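Clovham workshop puts two grippers to the test on plugs and cables

21/10/2019 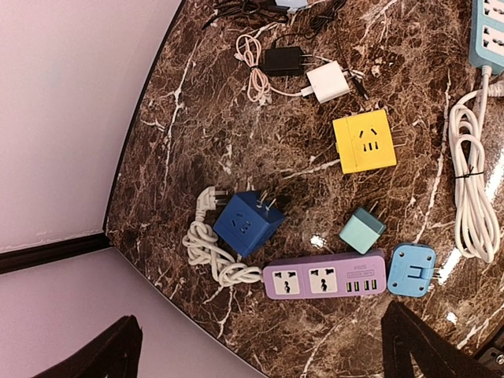 Why test a robot gripper with chargers and power strips? They are cheap, every household has them, and they combine hard plastic bodies, thin metal prongs and soft cable, so one session shows most of the weaknesses a gripper can have.

CLOVHAM — A small automation workshop in Clovham has finished the first part of a comparison between two robot grippers, and the result is closer than the people behind it had expected.

The trial was organized by Clallbridge, a company that prepares sorting equipment for repair shops and for depots where used electronics are collected. The company wanted to know which gripper it should put on the arm it plans to offer to smaller depots next year. Two candidates were left after a first selection in August: the Stondell, a two-finger gripper with straight, rigid fingers, and the Tzavaras, which has also two fingers but with a softer inner surface that gives way a little when it closes.

Both grippers were mounted on the same arm, with the same controller and the same small camera at the wrist. Only the gripper was changed between the sessions.

In total, 768 picks were attempted, divided equally between the two. The Stondell completed 270 of its attempts without a drop or a second try. The Tzavaras completed 11 more than that.

"If you look only at the total, you would say the soft one wins and we can all go home," said Jahangir Wijesinghe, who planned the sessions. "But when we opened the results by type of object, the picture was different. One of them is good with bodies and the other is good with cables, and a depot has both."

The objects for the trial were chosen from what a collection depot usually receives: cube chargers, cube sockets, adapters with and without folding prongs, power strips, and cables in bundles. They were placed on a marble tabletop with pronounced veins. Mr. Wijesinghe said he had insisted on this surface against the advice of some colleagues, who preferred a plain grey mat.

"A plain mat makes everybody look clever," he said. "Polished stone gives you reflections, and the veins can look like a thin white cord if your camera software is a bit lazy. I wanted to have this trouble early, in our own shop, and not later at the customer."

The trouble came as ordered. In the first sessions the software several times proposed a grasp on a vein in the stone. Glare was the second problem, especially near light-coloured adapters, where the software lost the outline of the object and placed the fingers too far to one side. The team lowered the exposure of the wrist camera and moved one lamp. After this change all the earlier picks were thrown out and the counting was started again from zero, so that both grippers would be judged under the same light.

The straight fingers of the Stondell were at their best on small cubes. They come down beside the object, close on two flat sides and lift. When the object lies tilted, or when the prongs stand out to the side where a finger should go, the rigid fingers still found a hold in most cases, provided that the angle of approach was calculated well. When it was calculated badly, the cube turned away under the pressure and slid over the stone.

The Tzavaras was more forgiving in this respect. Its inner surface follows the shape of the object, and a small error in the angle did not matter so much. It was also better with adapters that have rounded corners, which the Stondell sometimes squeezed out like a piece of soap.

With cables the order was reversed. A coil that is tied in one place can be lifted by the loop, and here the thin tips of the Stondell could reach under the cable. The soft fingers are thicker at the end and tended to push the coil forward before closing on it. Loose tangles were difficult for both. A gripper that takes hold of one cable will often lift three, and the rules of the trial counted this as a failure.

Power strips made their own category. They are long and heavy at one end when the cord is thick, and so the place where the gripper takes them matters more than the force it uses. Both grippers dropped strips that were held too near the end. The team has since added a rule to the controller which moves the grasp toward the middle of the body, and strips picked after that were left out of the totals.

Ragnvald Sjögren, who is responsible for the controller at Clallbridge, said the comparison had taught him more about his own software than about the grippers.

"I had a fixed closing speed for everything, because it was simple and it worked with boxes," Mr. Sjögren said. "With a charger on a smooth table this is too fast. The first finger touches, the object moves, and the second finger arrives at a place where there is nothing any more. Now we close quickly until first contact and then slowly. I should have done it a year ago."

He added that the wrist camera will probably stay, although the company had considered a fixed camera above the table. The wrist camera sees the fingers and the object together until the last moment, and this makes it easier to correct the position. Its weakness is that it can look only where the arm is looking. If a cord runs away under another object, the camera may not see where it ends, and the arm pulls at something that is attached to half of the table.

A second camera above the table would solve this, but it adds cost and also one more thing to calibrate. Mr. Sjögren said that the smaller depots do not have a technician on site, and every device that can be knocked out of its position will sooner or later be knocked.

Colour was mentioned too as a point of discussion. Many new chargers and strips are sold in bright or pastel colours, and these are easy to separate from a dark surface. Black cables and black adapters are not so easy. Mr. Wijesinghe said the mix in the trial was perhaps a little too friendly, as a real depot receives much more black and grey than it does yellow or mint green. For the next part he intends to change the proportion.

The company did not want to publish prices for the two grippers, as it is still negotiating with both suppliers. It said only that the difference is not large enough to decide the matter by itself. Wear may be more important. The soft surface of the Tzavaras showed small cuts from metal prongs by the end of the trial, and the inserts were replaced 4 times. The Stondell fingers had some scratches but needed no parts.

"The insert is a cheap piece and you change it with one screw," said Mr. Wijesinghe. "But somebody must have it in the drawer, and somebody must notice that it is time. In our workshop we notice. In a depot with a full yard and the phone ringing, I am not so sure."

One possibility is to keep the Stondell and to cover its fingers with a thin layer of rubber near the base, where the cubes are held, and to leave the tips bare for the cables. Mr. Sjögren made a first pair of such covers himself. They were tried for a short time after the official sessions and their results are not included in the figures.

The second part of the comparison will look at insertion, meaning that the arm must pick up a charger, turn it so the prongs point the right way, and push it into an outlet for testing. This is a task the depots have asked for several times, as it would allow a charger to be checked for output before it is sorted for reuse or for recycling. It demands a firmer hold than simple picking, and the soft fingers may be at a disadvantage when the prongs meet resistance.

Outlets of different standards are another complication. Chargers arrive at the depots with different prongs, some straight and some slanted, and the arm will have to recognize which outlet is suitable before it tries. The team plans to do this with the same wrist camera, by having the arm hold each charger while its prongs are compared with a list of known shapes.

Clallbridge will start on the insertion sessions when the new rubber covers are ready, and expects to choose one of the grippers after they are finished. Depots that would like to contribute used chargers, in working condition or not, can leave them at the front desk of the Clovham workshop during office hours. Items with damaged cords or open housings cannot be accepted.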